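Kanokwan Saengthong walks fast. I found this out in the first minute of our interview, when I was still fiddling with my recorder and she was already well up the Fulurgate road, talking over her shoulder about drainage.

I'd asked if we could do this over coffee. She said sure, after. She wanted me to see the road first, in the low light, the way she likes it best. So that's how I ended up on a straight piece of asphalt with a notebook I couldn't write in, trying to keep up with a woman who has walked it almost 200 times and is writing a little book about it.

"People ask me why this one," she told me. "There are prettier roads. I know there are! But I moved out to Sturkitz knowing exactly zero people, and this was the road that started at the end of my street. So I walked it. Then I walked it again the next day, and it was different, and I got kind of hooked."
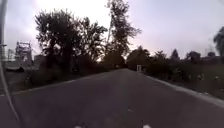 She talks about trees the way my aunts talk about cousins. Her favorites are the tall skinny ones with feathery tops, and she'll stop dead in the middle of a sentence to look at one against the sky. "The big round trees are comfortable," she said. "You stand near one and you feel looked after. The skinny ones make you look up. I like a road that has both, and I like them best when they're just shapes and you can't see a single leaf."

I asked whether the metalwork and the low buildings along a road like this ever spoil it for her. She laughed at me, quite hard.

"No, no, I love all that. My first draft left it out, you know? It was all grass and birds. I gave it to my friend Yiran and she handed it back and said, where is this, the moon? She was right. People built this. Somebody poured that curb. So it all went back in."

Yiran is Yiran Gu, who is doing the drawings for the book. I called her later that week and she remembered it a bit differently (she says she was much more polite). She works in pencil, and she told me the hardest thing to draw has been the asphalt. "Trees forgive you," she said. "A flat gray road does not. I did three versions of one page and threw out 2 of them, and Kanokwan liked one of the ones I threw out, so now we're arguing."

There's a whole chapter on patches, which I teased Kanokwan about, and then she read me a bit of it off her phone and I shut up. It's lovely. She writes about old repairs like they're islands on a map, with bays and inlets, and she's given names to the ones she likes.

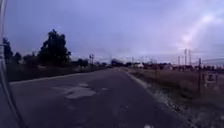 "You learn the surface with your feet," she said. "I could tell you with my eyes shut when I've drifted onto the gravel, obviously, anyone could. But I can also tell you when I'm on the rough stuff or the newer stuff. It's a very small kind of knowledge. I'm proud of it anyway!"

What about the fields? I'd have guessed that a big flat spread of dry grass would bore her after a while.

"The field is where I rest my eyes. You get the trees crowding in and then it opens up and you can breathe out. I gave it one page. Yiran wants to leave most of that page blank, with one post on it, and I think she might win that one."

The book will be called Ulik, a word she made up on one of her walks and refuses to explain. She's hoping to have it printed in October, and there will be 200 copies to begin with. We did get our coffee in the end. She drank hers standing up.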